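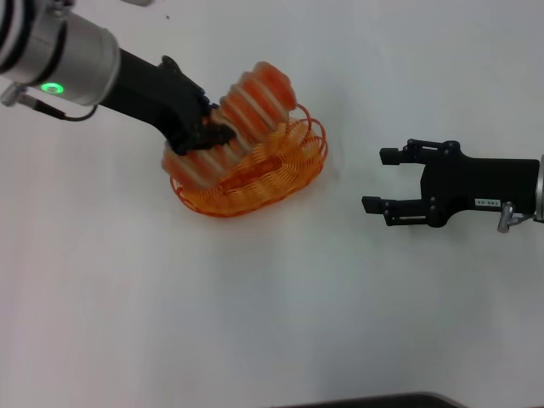 I came to American football late, when I was already 29 and had moved to Irkine for work. In my country we have one sport on Sunday and it is played with a round ball. So maybe my opinion is worth less than the opinion of people who grew up with this game. But I have coached the young receivers at our club for three seasons now, and I want to say something about backups.

I think we take the first quarterback out of the game too late. Last September we were leading Cleketti by 28 points after the third quarter. Everybody in the stands was already looking for the car keys. Our starter, Siiri Ojala, stayed on the field until the last minute, and Lurdes Henriques, who has practiced every week with the same helmet and the same playbook, stood with a towel on her shoulder. She did not complain. I would have complained.

The usual answer is that a starter needs rhythm. I understand this. A passer and her receivers must know each other, and some of this knowledge comes only in real games. But the same argument is true for the second passer, and for her it is even more true. When Siiri hurt her ankle against Haddad, Lurdes came in with 36 yards to go and no rhythm with anyone. Two of her passes were good passes to the place where the receiver should be. The receiver was used to Siiri's timing, which is slower, and arrived late. We lost by three, and on the bus people said that the backup was not ready. Who should have made her ready?

Coach Grillel, from whom I learned most of what I know, does not agree with me. He says that a place on the field is earned in practice and that giving minutes is a kind of charity. I respect him very much, but in practice our defense is not allowed to hit the quarterback. How can she earn there the thing she needs most?

My proposal is small. When we lead by three touchdowns in the second half, the backup plays the next series, with the normal receivers and the normal plays. She should also be allowed to throw. To send her in only to hand the ball to the runner is a little insulting, and the runner is tired too.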